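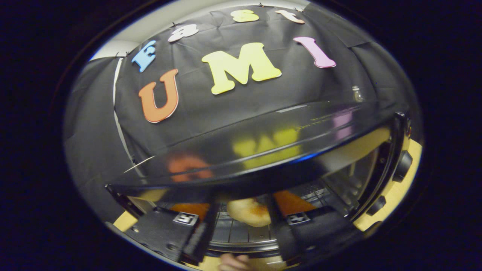
Okay, I have been putting off writing about toaster ovens for months, and then last night I ate cheese on toast for dinner for the third time in a week and thought, it's time. I LOVE this category of cooking. Small food, small oven, no waiting for the big one to warm up while you stand there eating crackers.

My first one was a hand-me-down Bumano with a door that dropped open like a drawbridge. It lived with me through two apartments and I cooked everything in it — salmon, cookies (six at a time, very good for self-control), one extremely ambitious lasagna in a loaf pan. When it finally quit in November I went without for a while and was miserable. Dehua Yu kept telling me to just use the regular oven. Dehua bakes for eight people every weekend. I am making one potato!

So what do I want from a toaster oven? A glass door, first of all. I like to watch. Cheese goes from pale to perfect to ruined in the time it takes to find a plate, and a darker tinted door looks lovely but means I end up crouching with my nose almost on it. I also want to be able to get the rack out without scraping my knuckles, and a crumb tray that slides out from the front.

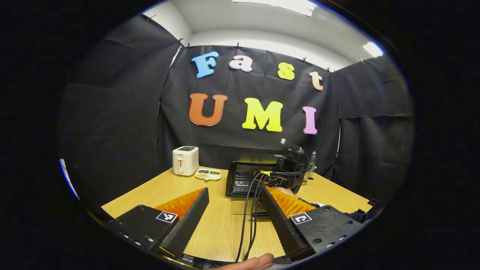 I still think a plain two-slot toaster deserves its spot on the table, too. Lever down, turn the knob, done. For sliced bread it wins every time, and I will fight anybody on this (nicely). The oven is for the open-faced stuff, the bagels that are too fat, leftover pizza, and nuts, which toast beautifully if you stay put and shake them.

Oh, and beans! Cooked chickpeas, dried off really well, olive oil, salt, smoked paprika, spread out flat. I shake the pan every few minutes and start tasting when they rattle. They're best the same day, so I make a small batch and eat it standing up.

Next I want to try granola, if I can find a pan that fits.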